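Dernercombe Robotics Laboratory
Simulated Trial Inspection Checklist: Gripper Comparison
Form 18, revision 3
Trial set: Attic bedroom
Grippers under comparison: Rutis two-finger; Kordestani two-finger
Controller: Zivville, standard build
Period: May

This checklist is to be completed before results from a simulated trial set are released for comparison. Each item is marked Pass, Pass with comment, Hold or Not applicable. Items on Hold must be cleared by the reviewing officer before the set is used in any purchasing recommendation.

Section A. Environment

A1. Room model loads without missing surfaces. Pass.
A2. Floor, walls and sloped ceiling have collision enabled. Pass with comment. The ceiling slope was open to arm penetration in the previous revision. Corrected, and rechecked at full reach.
A3. Fixed furniture is anchored. Pass. Desk, chest of drawers and bed frame checked.
A4. Movable furniture has mass and friction assigned. Pass with comment. The office chair rolled too freely when brushed by the arm base. Caster friction has been raised. Earlier runs involving chair contact are not to be pooled with later ones.
A5. Start position allows clearance on all sides. Pass with comment. Clearance to the chair is adequate at the start position but must be confirmed again if the chair is relocated.

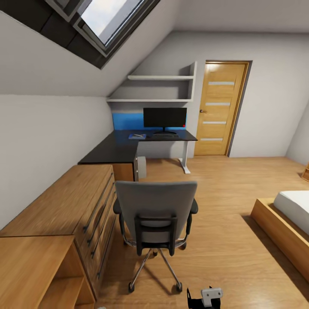 Figure 1. Attic bedroom set, with desk, chair and chest of drawers. Gripper tip at bottom centre.

A6. Lighting set to the standard daytime level. Pass.
A7. Door collision and hinge limits verified. Not applicable. No door task is included in this set.

Section B. Gripper and arm

B1. Finger geometry matches the manufacturer's supplied model. Pass for Rutis. Hold for Kordestani. The supplied model omits the fingertip radius. A corrected file has been requested.
B2. Closing force limit entered in the controller. Pass.
B3. Emergency stop command halts all joints in simulation. Pass. Tested with the gripper open, closed and in mid-travel.
B4. Joint limits agree with the arm data sheet. Pass.
B5. Self-collision check active. Pass with comment. The check was found switched off in one saved profile. That profile has been deleted.

Section C. Close-range view and contact

C1. Both fingers visible in the close-range view. Pass.
C2. Target object distinguishable from its background. Pass. The blue box contrasts well with the light grey panel.
C3. Neighbouring hardware identified as a contact hazard. Pass with comment. Handles close to a target can catch a finger during a sideways approach. Operators are to use the overhead approach where a handle lies beside the object.

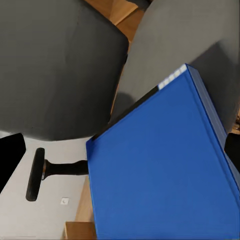
Figure 2. Close-range view of both fingers and the blue box, with black handle at left.

C4. Shadowing does not prevent detection of object edges. Pass with comment. Shadow from the fingers falls along the upper edge of the box. Edge detection is to be reviewed separately for each gripper, as finger width affects the result.
C5. Image compression within the agreed limit. Pass with comment. Small markings are slightly blurred. Acceptable for grasp trials. Not acceptable for any task that depends on reading a label.

Section D. Records

D1. Run logs complete. Pass. The set comprises 104 runs, divided equally between the two grippers.
D2. Failed grasps retained in the log. Pass.
D3. Random seed recorded for each run. Hold. Seed 1873 appears against two separate runs. The log is to be corrected or one run withdrawn.
D4. Controller build identical for both grippers. Pass.

Outcome: Not released. Items B1 and D3 remain on Hold. Sections A and C need not be repeated unless the room model or the close-range view settings are changed.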